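Speaker notes — local kids' TV talk, library evening series

Okay, hi everybody. I'm Eilidh Tennant, and if you grew up within antenna range of Nenddale you probably already know what I'm going to sing. (Sing the first line of the Captain Fekik theme. Wait. Somebody will finish it.)

So that was the Captain Fekik show, weekday afternoons, 30 minutes with the ads. One host, one painted lighthouse, and a sock crab called Grelus who got more fan mail than the captain did. I wrote to the crab myself. He wrote back!

Quick bit on how these shows got made, keep it moving. The station had 2 cameras and the news needed one of them at five, so the last segment was always shot on a single camera. Once you know that you can't stop seeing it — the captain sits down, the crab pops up next to him, and they stay put till the credits.

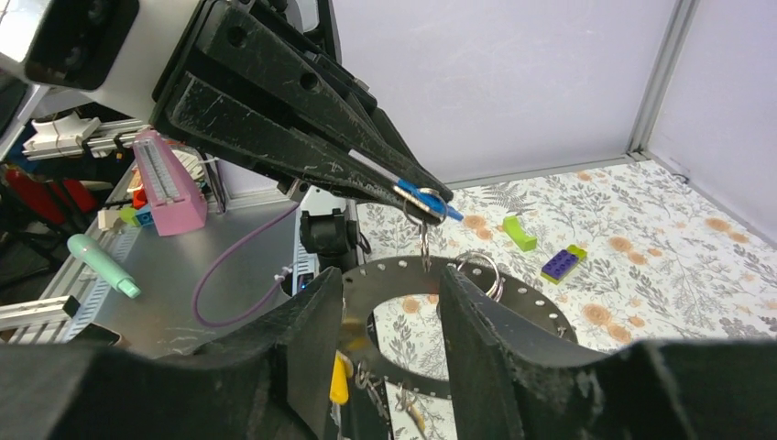

Next, the tapes. People always ask me why they can't just buy the thing. Well, tape cost money, so the station recorded over it, week after week. There were 93 shows in the first season and I've watched 3 of them, which is everything anybody has turned up so far. Pause here, people usually groan.

Play clip one, the storm episode. Sound is low for the first few seconds, tell them it's coming. Don't talk over the crab.

After the clip, mention Tania Haque. She was the voice of Grelus and she also painted the lighthouse, and she told me on the phone that the "waves" noise was her dragging a broom across the studio floor. I love that so much. Do the broom noise if the mic is good.

Then the Sikder puppet, the seagull, who only lasted until November. Kids found him scary. I still find him scary. Clip two, keep it short if we're behind.

Questions. If somebody asks about the theme song record, yes, it exists, and no, I'm not selling mine. And ask the room about home recordings before they start putting coats on — check the attic, check your aunt's attic, my email is on the handout by the door.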